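Study Corner Tips for Distance Students

By Iddrisu Atinga

I love setting up a study corner! Two years into my open-learning degree I've tried plenty of layouts, and these are the ones I kept.

1. Face the wall
Push your desk against a plain wall and put the window to your left if you write with your right hand. No shadow on the page, and far fewer birds to watch!

2. One folder per course
Label the spine with the course code and the exam month. Mine all start in September, so I go by color too.

3. Save your work in 2 places
A 2,000-word essay is a horrible thing to write twice. Keep one copy on the computer and one on a stick in your pencil case, and update both before supper.

4. Give the computer some room
Leave 5 inches clear behind it, and keep tea on the other side of the desk (please!). If you ever open the case, shut down and pull the plug first.
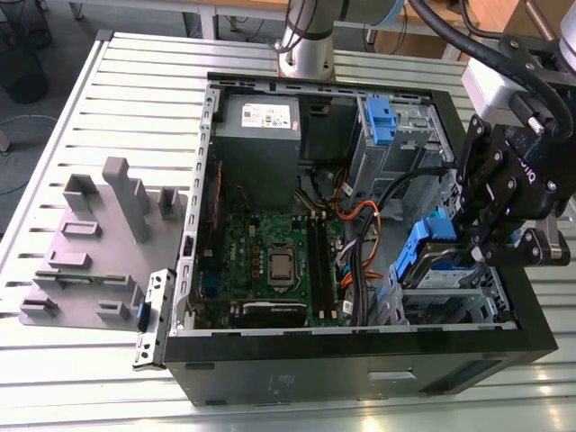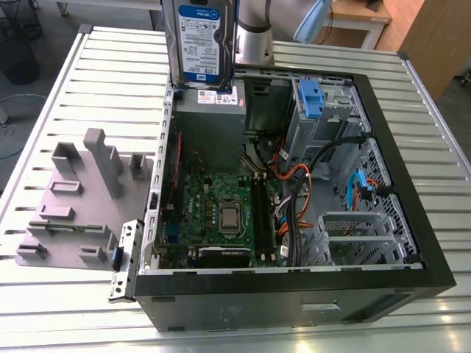
5. Make a quiet hour
Mine is 5 in the morning, before the house wakes up. Hang a sign on the door and put the phone in a kitchen drawer. My neighbor Asante does hers after 9 at night with the radio on low, and she passed all 3 of her courses.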